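The Bridge at Lozano

I moved to Lozano in October because the rent was cheap, and the rent was cheap because the bridge was out. You could see the far side of the river from my kitchen. You could see the bakery over there, and people going in and out of it. To get there by car you drove 27 miles, up to Sosus and back down the other bank.

The company fixing it was called Vomari. They had a nice sign. The sign said 100 working days, and somebody had gone over the number so many times with a marker that it looked like it was wearing mascara.

I got a job in the county office, second floor, answering the bridge phone. That was the whole job! People called and I told them the date, and the date was whatever the last memo said. My boss said to keep it friendly and never say "delay." We said "adjustment."

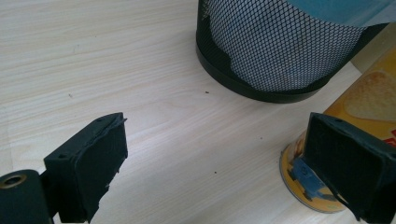
Lined wastebasket, office table.

The memos went in the basket when the new ones came. By spring I had a feel for them. If it was one page, the steel was late. If it was two pages, the lawyers were in it, and if a memo came stapled I just went ahead and made coffee, you know, because the phone was going to start.

There was one caller I liked, an old woman who lived up on the Hukex road. She never asked for the date. She wanted to know if they'd put the railing on yet – her husband had painted the old one, the first time around, and she wanted the same green. I said I'd find out. I wrote it down and sent it upstairs, and upstairs sent me a form.

I filled in the form. It wanted a reason for the request, in 30 words or less, and I sat there most of an afternoon with my pen.

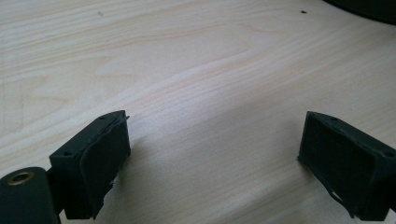
Tabletop, wood grain.

I wrote: "It was green before."

They opened one lane in June. I walked across on my lunch hour with over a dozen trucks waiting behind me, and the railing was gray. I bought two rolls at the bakery. Then I went back up to the second floor and called her, which we weren't supposed to do, and when she picked up I asked her what kind of green.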